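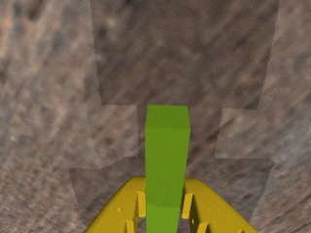 Flores para a igreja: como fazer com que durem a semana inteira

Quem arranja as flores do altar sabe que o calor das velas e as portas fechadas estragam um ramo em pouco tempo. Ficam umas notas práticas, válidas também para batizados, casamentos e festas da paróquia.

Antes de montar

Corte os caules em diagonal, 2 cm acima da ponta, com uma faca afiada. A tesoura de cozinha esmaga as fibras. Tire todas as folhas que fiquem abaixo da linha de água e deixe as flores de molho num balde fundo, num sítio escuro e fresco, de um dia para o outro. As hortênsias podem ir inteiras para dentro de água durante uma hora.

A espuma floral pousa-se sobre a água e deixa-se afundar sozinha. Se for empurrada, fica seca por dentro e os caules desse lado murcham primeiro. Um bloco já usado não se aproveita. Quem preferir evitar a espuma pode usar rede de galinheiro dobrada dentro da taça, presa com fita nas bordas.

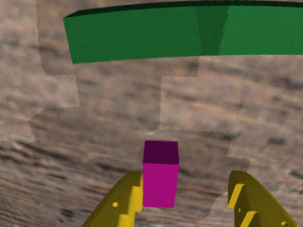
Comece pela verdura, até tapar a base, e só depois ponha as flores grandes. Cada caule deve entrar pelo menos 4 cm e não convém tirá-lo e voltar a metê-lo no mesmo buraco.

Durante a semana

Acrescente água a cada dois dias, de manhã, com um regador de bico fino. Em agosto, todos os dias. Retire os lírios passados assim que abrirem demais e corte as anteras antes que o pólen caia na toalha. Se cair, não esfregue nem molhe: levante-o com fita adesiva.

Nódoas de cera

Deixe endurecer, raspe com uma colher e passe o ferro morno sobre papel pardo, mudando o papel até sair limpo. No linho antigo, experimente primeiro numa ponta da bainha.

Arrumação

Lave as jarras com água quente e um pouco de lixívia, enxague bem e guarde-as de boca para baixo. As taças de metal secam-se logo com um pano.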